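Merkavden Hand-Teach Kit, second look
Posted November 6, 2021
Reviewed by Mawuli Acheampong

Anyone who sells a teaching kit will tell you that you show the robot the job a few times and it gets the idea. I have heard that since my first trade show, and I've yet to see it hold up past lunch on the second day. So when Niltinbridge started carrying the Merkavden kit in February, I put my name down for a loaner and cleared my calendar.

What you get for $2811 is a pair of leader handles, a foot pedal, mounting hardware and a licence for Tanguy, the recording software. You supply the arms. The handles move, the arms follow, and Tanguy saves the lot as a demonstration. There's also a hand-guiding mode, where you grab the arm and push it through the motion yourself.

The job I chose was a dull one: open a small drawer unit by its handle on a counter with grocery-type clutter nearby. My colleague Ysaline Gilbert did half the demonstrations so the results wouldn't hang on one person's habits.

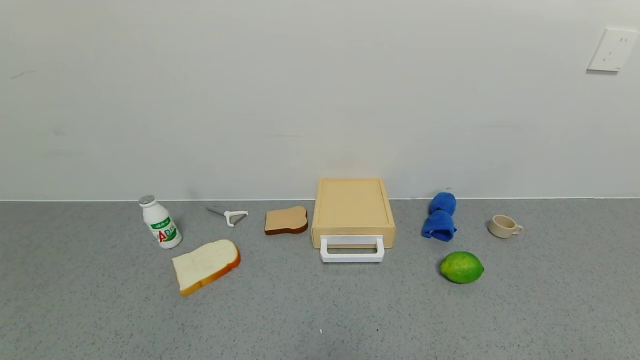 The counter layout, with the wooden box in the middle and a lime sitting well forward.

Setup took the whole morning. The manual is 44 pages and spends most of them on the pedal. Calibrating the handles is a matter of matching poses by eye, and if you're a bit off you find out much later, when the arm arrives a finger's width from where you thought you'd sent it. I redid mine twice. Ysaline redid hers once and was smug about it.

Hand-guiding I'd skip. The arm is heavy to push at the wrist, your own body blocks your view of the thing you're reaching for, and the recordings come out full of little corrections. Remote control through the handles is far better.

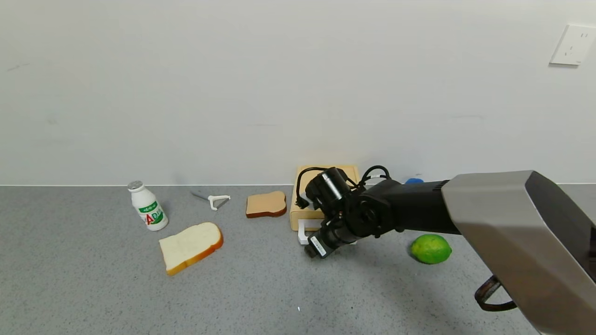

The lag is small enough that I stopped noticing it. What I kept noticing was the missing sense of touch. The handles give you nothing back, so you judge contact by looking, and a pull handle low on the front of a box is an awkward thing to judge. Ysaline's trick was to come in low and slow and close the fingers late. Mine was to swear. Her demonstrations were cleaner.

Tanguy is decent at playback and poor at everything else. You can trim the start and end of a recording but you can't cut a fumble out of the middle, so one hesitation means doing the whole thing over. Naming is by number only. After 33 demonstrations I was keeping a paper list, like it was 1995.

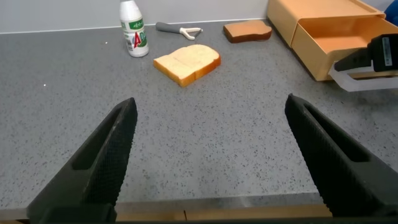 Two arms at once is advertised on the box, and it does work, in the sense that both arms move when you want them to. Keeping track of both is another matter. I tended to park one and forget it, and the software happily records a parked arm as though it were part of the lesson. A simple switch to mute one side would fix this. Skimamport's cheaper rig has had one for ages.

The wrist views are the best part of the kit, and I'd have liked more made of them. Tanguy shows them as thumbnails unless you pay $400 for the display add-on, which I think is a bit rich.
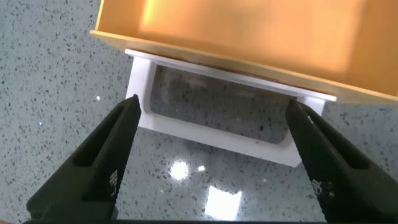

Wrist view at the white bracket, fingers open on either side.

Did the robot learn the drawer? With the unit left in one spot, it managed well enough to show a visitor. Slide the unit a hand's width along the wall and it went back to guessing. More demonstrations helped some. The brochure's line about learning "in minutes" leaves out the calibration, the redos and the paper list.

If you already own two arms and have a patient person on staff, the handles are solid and the recordings are usable. Shops hoping to hand this to whoever's free that afternoon should wait for the next version of Tanguy, and ask Niltinbridge for a loaner before signing anything.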